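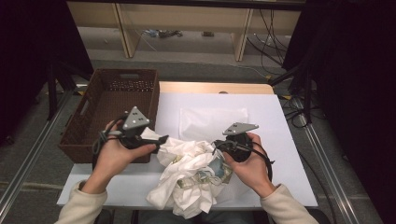
Ellier Opens Zorkcombe Site to Record Cloth Handling by Hand

ZORKCOMBE, November – Ellier has begun recording people as they handle household cloth at its new site in Zorkcombe. The recordings will be used to train Ultus, the company's learning system for two-armed robots.

Operators work at a table with a hand-held gripper in each hand. Each gripper carries a plate with small white markers. Items include cloths, patterned fabric and plastic bags, and a wicker basket stands on the table.

The site has logged 3,477 examples to date. Each operator works 20 minutes at a time and then takes a break. Crumpled cloth makes up most of the current set.

"Cloth never lands the same way, so we need a lot of it," said Darragh Lenihan, who runs the Zorkcombe site. "We keep the failed attempts too. They are labeled and stored with the rest."

Ellier plans to add two more tables and hire five operators. Cuevas, a laundry services firm, will test the first trained version of Ultus in its sorting room.

Media contact: Ellier press office, Zorkcombe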